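Trundirik: a two-player board game of river trade and bad manners

Project report by Marcelle Aubert, Jun 18, 2021 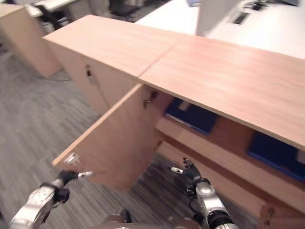

The brief asked for a complete game for two players, playable in under two hours, with rules a stranger could follow. I managed the first part early and spent the rest of the year on the other two.

Trundirik is set on a made-up river with the town of Zurach at the top and the port of Clornum at the bottom. One player runs barges and wants to get grain to the port before the water drops. The other collects tolls and would like the barges to arrive late, poor and preferably on fire. The sides are meant to be unequal. My first draft had two rival barge owners with the same pieces and the same aims, and it played like noughts and crosses with a longer setup.

The map

There are 8 stretches of river, each with room for 2 barges. Earlier versions had a hex grid, mainly because I like drawing hexes. Testers kept asking what the land was for. It was for nothing, so it went.

The cards

All movement is driven by cards. The barge player may play a card for its movement or for its event, never both, and the toll player gets to see whatever is thrown away. This one rule did more for the game than anything else I wrote, and I put it in by mistake when I copied the wrong line into the November draft.

One card still causes trouble. Zacharopoulos, the corrupt harbour master, lets either side cancel a toll for a bribe. Everybody loved him. He was also worth more than the rest of the deck put together, and the early games were mostly a race to draw him. He now costs twice as much and leaves the game once used, which testers described as "sad but fair" and, in one case, only as "sad".

Balance

I wrote a small program to play the game against itself 200 times with each side picking legal moves by a simple scoring rule. The barges won far too often. I raised the tolls and ran it again, and then the barges hardly won at all. The final toll table sits between the two and was reached by stubbornness. The program plays badly, so its results should be read as a hint and no more. It has never once thought to bluff.

The rules

The rulebook is 1,726 words long. I had hoped for half that. Most of the extra went on the low water rule, which seemed obvious to me and to no tester so far. In the last blind test, both players read it aloud, agreed on what it meant, and were wrong in the same way. Their version was quicker, so I have kept it.

Still to do

The toll player has too little to decide in the opening turns, and the grain markers are too easily mistaken for the coins. I would also like a proper map, drawn by a person who can draw.

Shared 8 times | 2 comments

Back to top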